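Speaker notes: Dressing the Shared Table
Prepared by Shufen Zhong, Radstead
Wednesday, February 19, 2020

Opening. Welcome colleagues from the Junosach and Prultitz offices. Explain that the talk lasts 20 minutes, with 5 minutes for questions, and that the handout is at the door.

Point one. The meeting table is the first thing most visitors notice on arrival. Our guidance for staff asks that it be cleared and wiped before anything decorative is set out. Drinks should be moved to the side counter with their lids closed.

Point two. Woven mats suit a plain white surface well. They soften the look of the room and give a centrepiece a place to sit. Ask how many offices already use them. Pause for a show of hands. 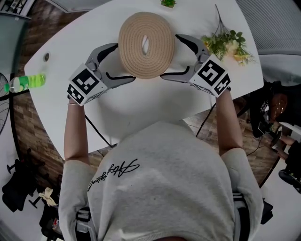
Woven pieces on the white table
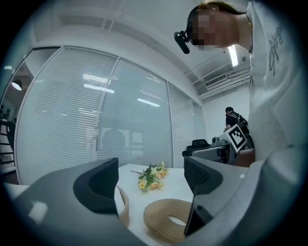 Point three. Placing. A mat should lie flat, well in from the edge, so that papers and elbows have room. Take it by opposite sides when moving it, and lift it clear of the surface. Dragging wears the weave and may mark a glossy finish.

Point four. Flowers. Artificial arrangements are permitted in all shared rooms. Pale colours are preferred, and the height should allow people seated opposite to see one another. Dust weekly with a dry cloth.

Point five. Storage. Mats are to be kept flat on the shelf and never folded. The Orlandini room has its own cupboard, and the key is held at reception. Offices wishing to order mats should do so through Radstead by the end of the month.

Move to questions. If asked about washing, refer to page two of the handout.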